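Flalo Towel Folding Notes
Maintained by Gifty Ayaaba

Flalo is a collection of 227 short records about folding towels, and I'm so happy to have it out at last! Each record covers one towel from the first crease to the finished fold – hand towels, bath towels, a few washcloths.

Looped terry is my favorite part of the set. It puffs up at the fold, and flat woven stripes are a lovely guide for lining up the edges.

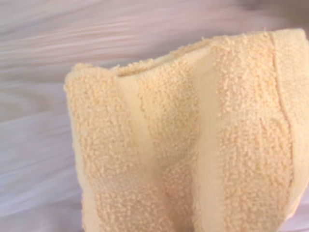 Thick towels get their own tag, "plush", and I'd start there if you're curious how much a fold can spring back.

What's inside
records.csv – one row per towel, 7 columns
folds.txt – the fold names, with short notes

Known gaps
2 rows have no fabric type. Fringed towels are missing for now – please send me yours!

Last updated March 2018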